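Trunside Community Board > Out and About > Open day at Tenon, who went?

OrysiaK
Well, I finally made it along to the Tenon open day after saying I would for the last two years, and I'm so glad I did! I took the 90 bus out to Sinville and walked up from the Hanrahan Street stop (uphill the whole way, wear decent shoes). Bhupendra Sengar met us at the door and was lovely with everyone, even the fellow who kept asking whether a robot could do his gutters. Did anyone else go? I'd love to compare notes.

fergal_c
I was there for the morning group. Nice people, good biscuits, but I came home a bit flat. I was expecting robots doing things, and what we mostly got was people doing things while holding robot hands. My grandson was bored inside of 30 minutes.

OrysiaK
Oh Fergal, that was my favourite part! Bhupendra explained that the person does the job with the grippers and the recordings go toward teaching the machine later on. I'd never once thought about where a robot learns its manners from.

Lenihan_A
I'm with Orysia. I had a turn with the pair of them, and it's a lot like trying to butter toast in oven mitts. You stop using your fingers and start thinking with your elbows. I dropped a sponge 5 times and everyone was very kind about it.

fergal_c
Fair enough, Áine, but you can't call it a demonstration of automation if a person is doing all of it. The flyer said "see robots at work". I'd have called it "see how robots are taught" and then nobody's let down.

cillian.oc
Fergal has a point about the flyer, though I'd still go again. Did they say how many times a job has to be repeated before the thing catches on? Our group was told 100 for something simple and I thought that sounded low.

OrysiaK
We were told it depends on the job, Cillian, and he wouldn't be pinned down, which I rather liked. I've two pictures from the main floor for anyone who couldn't make it. The second has both grippers in use. 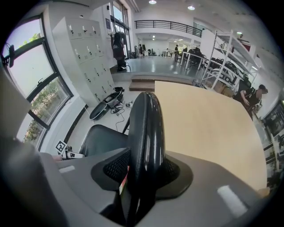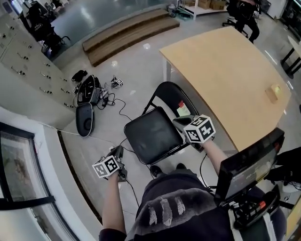
Anyway, I've written to thank them and asked if they'd do an evening session for those of us who work days. If they say yes I'll post it on this thread, and I'm happy to share a lift from the library at six. Fergal, you're welcome too, grumbles and all.

fergal_c
I'll come if the biscuits are the same.

Lenihan_A
Put me down for the lift please, Orysia. Is there parking at the top of the hill, or only along Hanrahan Street?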